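4.2 Floor finish and glare

The second group of measurements concerned the floor. In the first survey round, staff at the Drondbridge site had rated the floor lower than any other part of the room, lower than the ventilation and well below the seating. The written comments were short and mostly about light. People said that the floor was "too shiny," that it was hard to look at for long, and that small parts dropped on it were difficult to find again. One respondent wrote that she had stopped using the bench nearest the door for this reason.

Sealed concrete is common in rooms of this type. It is cheap to clean, it carries heavy furniture without denting, and it can be recoated without moving everything out of the building. The drawback is that a high-gloss sealer acts as a weak mirror. Under diffuse light this matters little, but under compact ceiling fixtures each lamp is repeated in the floor as a separate bright spot, and the spots move as the viewer moves. Šimko and Říha noted the same effect in their work at Pullinance, although the floor there was darker and the lamps were hung lower.

We took readings at 36 points on a regular grid. At each point the gloss of the surface was measured with a handheld meter, first along the length of the room and then across it. The floor had been cleaned the evening before, and no furniture was moved. Points that fell on a stain or a scuff were kept in the data set, because marks of this kind are part of the floor as people use it. Points that fell on a seam were shifted by the width of the meter and recorded with a note.

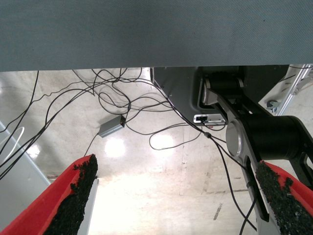 Figure 3. Ceiling lights reflected in the glossy concrete floor. A thin seam runs diagonally at lower right; the woven fabric of a panel fills the top of the view.

The reflections in Figure 3 are fairly compact, and the floor between them stays pale and even enough for the faint gray stains to show. This agrees with the meter readings, which changed little from one point to the next. Wear had not dulled the sealer in any large area. We had expected lower gloss along the main walking route, as reported for older floors by Sastry, but the difference between the route and the rest of the room was within the error of the meter.

Fabric-covered surfaces were treated separately. A woven covering scatters light and gives no distinct reflection, so the panels were left out of the gloss survey and appear only in the sound measurements (Section 4.4). They do affect the result in one way. A person seated low behind a panel sees less of the floor, and the number of lamp reflections in view goes down. Barrientos suggested in discussion that panel height might explain part of the spread in the ratings – we did not test this.

A matte recoat was then applied to a strip along the north wall, using the Zosteo water-based sealer, and the 16 grid points inside the strip were measured again after curing. The recoat lowered the gloss at every one of them. Seams took the coating unevenly and remained slightly brighter than the slabs on either side. Scuffs were easier to see on the matte strip than on the glossy floor, and the cleaning staff asked whether the new surface would need a different pad. We passed the question to the supplier and have not yet had a full answer.

Ratings for the strip were collected with the same form as before. They are given together with the ratings for the untreated floor in Table 5.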